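Cirkamora Grado hand, used unit: what it cost us and whether I'd do it again

Quick one between jobs. Three people have emailed asking about the Grado so I'm putting it all in one place. Bought ours in October, nine weeks of use so far. Paid for out of our own budget, no freebies, no discount code at the bottom.

Short version: good hand, decent price, the quote is not the price. If your budget is tight, plan for the extras before you plan for the hand.

What we do with it

Small shop, two of us full time plus Ghizlane Morsy on the software side when we can get her. We test pick and place and tidying routines in ordinary rooms. Offices, mostly. Things on floors, things on desks, chairs in the way. No safety cage and no factory line, so if you need cycle times for bottling or whatever, read a different review.

We'd been on a plain two-jaw gripper forever. Cheap, tough, dumb. Fine for boxes. Hopeless on anything flat or floppy, and we had a job coming up that was nearly all flat and floppy. So: a hand with fingers.

The money

Budget was 3000. That's the number I gave Sherif Lamrani, who signs things, and he said fine without looking up. Should have asked for more right then.

Where it ended up: 3238. Over by 238, all of it stuff that wasn't on the quote. The adapter plate for our arm. A second cable, longer, as the one in the box reaches the wrist and then gives up. Shipping insurance, which I ticked in a hurry and would tick again. A set of spare pads.

None of those is a rip off taken alone. But the Cirkamora quote has one line on it, and the one line says "Grado hand, refurbished, tested" and you come away thinking that's a complete thing you can bolt on. It isn't. Ask for the mounting parts as separate lines. Ask which cable. Ask twice, I got two different answers.

For comparison we had a quote from Pretuslow for a new hand with the plate and cable included. Nicer paperwork, much longer wait, and the price was 1000 over what Sherif would sign. So that was that. If you've got the extra I would at least call them, the guy I talked to knew his stuff and didn't try to upsell me.

Setting up

Half a day, if your plate is there. Ours wasn't, so half a day plus a long boring gap in the middle where an expensive hand sat in its foam.

Bolts on fine. Power and data on one cable, good. The manual is a PDF with the diagrams for the older model still in it, so the connector is drawn on the wrong side. You'll work it out. Ghizlane had it opening and closing from our own code the same afternoon, and she was not polite about the sample scripts. Her words: "it works, don't read it." Noted.

Calibration wizard crashed on the first go. Ran it again, fine. Has crashed once since.

Budget tip that I wish someone had given me: count the hours as well as the parts. Our setup ate most of two working days once you add the emails, the wrong screws, and me redoing the cable ties. That never made it onto the spreadsheet and it's real money in a place our size.

Getting it near things

Size is the part I'd underestimated. On the product page it looks dainty. On the end of an arm, with the cover over it, it's a lump, and in a room with furniture you notice. Reaching down past a chrome post to get at the carpet, you have to think about the back of the hand as much as the tips. Our old jaws went into gaps that this one just won't. We've had to redo every floor-level approach path, coming in steeper than before, and leave more room on the thumb side. That was another couple of days of somebody's time. If you're swapping from a slim gripper put that in the plan, it is the biggest hidden cost of the lot and it won't be on anybodys quote.

The wrist camera view suffers too. The hand takes up most of the top of the picture when you're looking straight down. You still get the fingertips and enough floor to work with, but our old crop settings were useless and Ghizlane had to redo them. If your camera mount isn't adjustable, check this before ordering. Seriously, hold a cardboard shape under the camera and look.
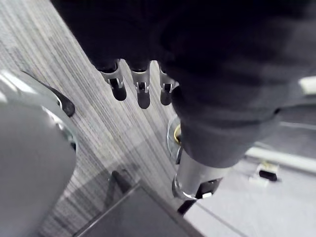

The good stuff

The fingertips. Short metal joint, rounded pad on the end, and they do what you tell them. Repeatable enough for us. Pinching a folder off carpet took some tuning and now it gets it most times. I don't have a proper success rate for you, we haven't run the full set yet.

Noise. Quiet. You can hold a phone call next to it.

Force control is better than I expected at this price. Soft things stay the shape they were. The old jaws used to crush paper cups for fun.

Refurb quality was fine too. A scuff on one joint, nothing else I could find. It came with a test sheet, signed, dated, with the hours on it. More sellers should do that.

Striped carpet, smooth floor, desk tops — no drama on any of them once the approach height was right.

The less good stuff

The cover. I like having it, keeps fluff out of the joints. But getting it off to look at anything is a fiddle and getting it back on is worse. It creases and sits wrong and you do it again. Spare covers are extra and I've not ordered one, which I'll probably regret.

Pads. Order spares with the hand. You pay shipping once that way. I did this and am smug about it.

Support. Replies came, but slow. Fastest was same day, slowest was long enough that I'd fixed it and forgotten I asked. One person there clearly knows the product and everyone else forwards you to him. If he's on vacation you wait.

Warranty on the refurb is short. Read the page. There's a line about "abnormal contact with surfaces" which for a hand that picks things up off the floor is a bit rich. I wrote and asked what it meant and got a reasonable answer in writing. Kept the email. You should get the same email.

Firmware updates want a particular laptop setup. We keep an old machine for it now. Cost zero as it was in a drawer, but if you don't have a drawer like mine, add it.

Who I'd ask first

The integrator on Abdel Rahman street, if you're near us, will let you see one mounted on an arm before you buy. Open on Sunday as well, which saved my week. We spent an hour in there with a tape measure and I came home knowing the plate we needed. Didn't know about the cable though. My fault, never asked.

They also rent. I ran the sums on renting and for a single short job it wins easily. For us, with the hand on the arm nearly every day, buying was cheaper before we got halfway through the project. Depends on your calender. Do the sum with your own days in it and be mean about how many days you'll really use it.

If I was writing the budget again

Hand, on its own line.
Adapter plate. Get the part number for YOUR arm, in writing.
Cable, long one.
Spare pads, and a spare cover if there's anything left.
Insurance on the shipping.
Two days for setup.
Two more for redoing approach paths if you're coming from something slimmer.
Camera mount or at least an hour to check the view.
A bit of slack on top. I had none and had to go back to Sherif with a sorry face and a spreadsheet.

Would I buy it again

Yes. Same hand, same seller, bigger number on the request form. For the flat floppy jobs it's been a real step up and I'd not go back to jaws for those. For boxes we still swap the old gripper on, takes ten minutes and it's tougher. Don't sell your old gripper.

Four out of five. Drops one for the quote and the cover, mostly the quote.

Comments are open, I check them when I'm waiting on something to compile. If you've got a Grado on a smaller arm than ours I'd like to hear how the weight is, somebody asked and I have no idea.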